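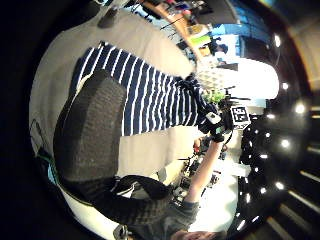
Does anyone on this list know whether it makes sense to pay for the extended warranty on a replacement furnace?

Depends on what the paper says, and in most cases I have read the paper says very little. I would hold on to the money until you have the full terms in your hand, all the pages, and have read the part headed Exclusions twice.

I'm answering the question at more length than it was asked because three people wrote to me off list about the same offer, and because I just went through this with the Lemport unit we had put in last September. The earlier message is quoted below so that people who joined since then can follow.

> The installer (Vanton) is offering a 5 year parts and labor plan
> on top of the manufacturer's warranty for $715. He says the price
> is only good if we sign when the furnace goes in. He also says
> the circuit board is the part that goes and that a new one costs
> more than the plan does. My husband thinks it is a good deal. I
> don't know enough to argue. The house is a plain two-story over
> on the Pruswood side, gas heat, nothing unusual. We would have
> the old furnace hauled away the same day.

Let me take the claims in the order they come.

The price only being good on the day. I don't believe this and I would ask for it in writing. I was told the same thing, didn't sign, and got the same offer by mail in the spring, and again by phone. A plan that has to be bought before you've had a chance to read it is a plan somebody would like you not to read. If Vanton really does close the window that day, fine, but let them put a date and a signature under it.

The circuit board. Boards do fail. So do igniters, flame sensors, pressure switches and blower motors. What I would want to know is whether the board is already covered by the manufacturer for those same years, in which case you're paying for labor and nothing else. On ours the parts coverage ran longer than the plan did, provided the unit was registered. The installer had told us he would register it. He had not. Go do it yourself, it takes a few minutes and you need the serial number off the inside of the door panel.

A new board costing more than the plan. Ask for the part number and look it up. I was quoted one figure by the office and a very different one by the supply counter at Foulkes, same part, same box. I'm not saying anyone lied. I'm saying the first figure had a lot in it besides the board.
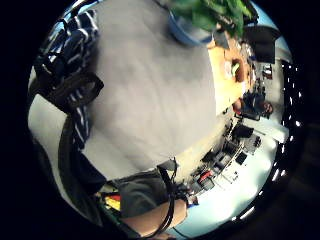
A reply that came in while I was writing says I am being too hard on the installers, that the plan on an older Lemport paid for itself in the second winter when the blower motor quit in the middle of a cold snap, and that having one number to call at 5 in the morning was worth something all by itself.

I don't doubt it happened. I do doubt that it tells the rest of us much. People whose plan paid out remember it and write to lists. People who paid and never called have no story. And I would ask whether the motor was under the manufacturer's parts warranty at the time, because if so, the plan paid for a service call and a couple of hours of work.

The one number to call is a better argument. But read what it promises. Mine promised a call back "within one business day," and there's no heat in a call back. The tech who came out when our pressure switch acted up was here the same afternoon, and we had no plan at all.

A few things in the terms I was shown that I'd look for in yours:

Yearly maintenance has to be done by them, at your cost, and if you miss a year the plan is void. Add that to the price before you compare anything.

Damage from a dirty filter is excluded, and they decide what dirty means.

The plan doesn't transfer when you sell the house unless you file a form and pay a fee within 20 days of closing.

Refrigerant, ductwork and the thermostat are out. The thermostat surprised me.

What we did was put the money in a separate savings account and leave it there. After 18 months we have used almost none of it. That proves nothing either, one furnace is one furnace, but the money is still ours and it'll pay for a board if the board goes.

If anyone has the current Vanton terms as a PDF and not the glossy flyer, please send it to the list. The flyer has been posted twice already and it leaves out everything that matters.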